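Jarkero - wrist view segmentation and grasp proposals

README for the Jarkero package and the small image set that travels with it. If you have just cloned this for the first time, welcome! Start with the install notes in the docs folder and come back when the demo node runs.

What it does

Jarkero takes the color stream from a wrist camera, finds the things on the table, and hands a short ranked list of grasp proposals to whatever planner you like (we use Drikinent, but the message type is plain and you can swap it out). It does not move the arm by itself. Elif Naz Bilgin wrote the segmentation half and Rosaura Espinoza wrote the ranking half, and you can sort of tell from the comments which one you are in.

The image set holds 464 stills with hand-drawn masks. 400 are for training and the rest are held out, and please leave the held-out ones alone if you plan to send us scores. Masks cover objects and the gripper fingers. Shadows count as table, even the big soft ones the arm throws, which took us a good long Tuesday of arguing to settle.

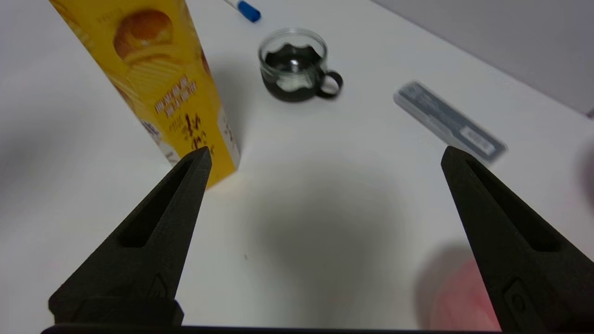
Gripper open over a white table, with a yellow chip box, a clear glass cup in a black holder, a marker with a blue cap and a gray plastic case.

Clear and see-through things are where the model still struggles. A glass in a dark holder tends to get split into two masks, one for the rim and one for the holder, and the ranker then proposes a grasp on the rim alone. Set merge_nested to true if your table has cups on it. It costs a few milliseconds and I leave it on all the time.

Labels

0 table and background
1 object
2 gripper finger
255 ignore (blurry things at the border that we couldn't agree on)

Known trouble

The finger mask is learned, so if you print your own fingers in a light color you will want to retrain. Alper Bilgin did this with 70 extra stills and was happy with the result - his config is in the contrib folder.

Questions and patches are very welcome, and small ones get merged fastest.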